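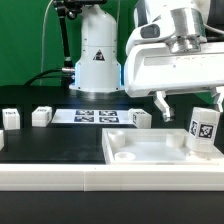
Figure 1. White cylindrical block with its square markers, at the right end of the tray.

Home | Projects | Student Reports | Workshop | Contact

A Tray and a Marked Block for the Table: Project Report

Doğukan Yalçınkaya

1. Introduction

In our course every student must choose one small object and improve the way it is stored and found on a shared table. I chose the cylindrical block and the shallow tray. We gave the project the name Nirnden, which is the name of the shelf where the first tray was kept.

The problem was simple. The blocks were left in any position, sometimes lying down, and the next group lost time searching for them. I wanted a tray which shows clearly where the block belongs, and a marking which can be checked in a photograph of the table.

2. The tray

The tray is rectangular, with raised rims and a flat floor. My first drawing had round holes for the blocks. I removed them after the first discussion with my group, because a hole accepts only one diameter and dust stays at the bottom. A flat floor is easier to wipe and it can also take the small parts that we have in October, when the second course begins.

I kept the rims low. A high rim hides the lower part of the block from a person sitting at the table, and the fingers touch it when the block is put in from the side. With a light color inside, dark screws and pieces of tape can be noticed quickly.

The place for the block is at the right end. The left part of the tray stays free for other things. I also considered the middle, but then the tray was divided in two short parts and neither was long enough for the rulers.

3. The markers

The markers are square patterns in black and white. It was more difficult to apply them than I expected. The side of the block is curved, so a marker that is flat on the paper must bend a little. When the block is turned, the square looks narrower, and after some angle it can not be read any more. For this reason one marker is not enough: if the first goes out of view, the second should still be visible.

My first prints were on glossy paper from Hirkusine, a copy shop near the school. They reflected the ceiling lamps — in several photographs the pattern had a bright spot in the center. Matte paper was better. I also learned to leave a white border, as the pattern is hard to separate from the background without it.

4. Test

In the test, 14 students put the block back in the tray after their work. There were 88 placements in total. I wrote down if the block was standing in the correct end and if at least one marker could be read in the photograph. In 83 placements both conditions were fulfilled. In the other 5 the block was in the correct place, but it was turned so that the markers looked to the wall.

5. Discussion

The position is understood well without explanation. The direction is not. A small line on the floor of the tray, and the same line at the bottom of the block, could help. I did not have time to test it before Friday, the day of our presentation.

The flat top of the block was useful in a way I did not plan. Students put a pencil or an eraser on it, and I think a thin label would fit there too.

6. Materials and thanks

The paper and tape were taken from the Darna cabinet in the workshop. I thank my group for their patience with the many photographs.

Comments (3)

Costello
Did you try three markers? On a round block I would want one visible from every side.

Doğukan
Thank you. I tried it on paper only. With three, each marker must be smaller, and then my photographs were not sharp enough.

rulers_again
Please put the line on the tray. We are the group that turned it to the wall.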